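3.2 Display placement and viewing conditions

The survey covered 24 dental practices in and near Rostport. Each practice had at least one treatment room with a chairside display used for reading intraoral and panoramic radiographs. We recorded the mounting type, the distance from the operator's usual seat to the screen, and the light level at the screen face with the overhead lamp on and off. Readings were taken with a handheld light meter held flat against the glass, at the center and at each corner.

In 16 of the practices the display was mounted on an arm attached to the dental unit. The rest used a wall bracket or a desk stand on the side counter. Arm-mounted displays were closer to the operator and were easier to turn away from windows, but they also sat closer to the treatment lamp. Several had a visible reflection of the lamp across the lower part of the screen when the patient was fully reclined. Staff at these practices said they tilt the screen by hand before reading an image and tilt it back afterward so the patient can see it.

Cleaning routines differed more than we expected. Some practices wiped the screen between every two patients, and others cleaned it at the end of the day or when it looked dirty. Where disposable film covers were used, we took the luminance readings twice, once with the cover in place and once without it. The film lowered contrast in the dark parts of the image, and wrinkles in the film made this worse near the corners.

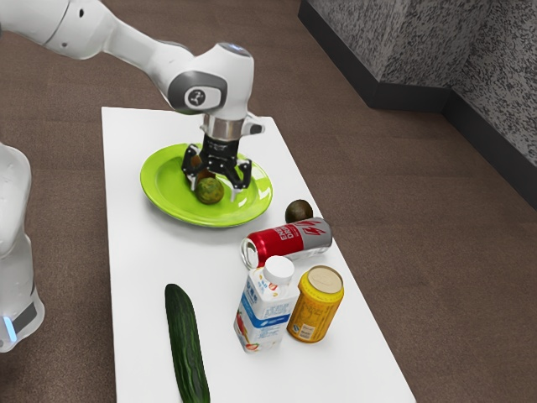

Calibration was checked with the Zevine test pattern set, which shows gray steps against a uniform background. An observer who had not taken part in the placement survey read the patterns from the operator's seat. A display passed if all the steps could be told apart at the light level normally used for reading. Displays that failed were tested again with the overhead lamp off. Most of the failures on the first reading became passes on the second, so room light accounted for more of the problem than the displays did.

We scored each display on a scale from 0 to 100 using the Farooqui viewing index, with equal weight given to contrast, reflection and viewing angle. A score of 85 or higher was treated as suitable for diagnostic reading in the treatment room. Displays below that score were treated as suitable for patient communication only. The full scoring sheet is given in Appendix B.

Two limits apply to these results. All visits took place in November, when daylight in the rooms was low, and scores for window-facing rooms would probably be lower in summer. The practices had also agreed in advance to a visit, and some may have cleaned or adjusted their displays beforehand. The Trellorero image viewer was set to its default window level at every site, and practices that normally use other settings may see different results.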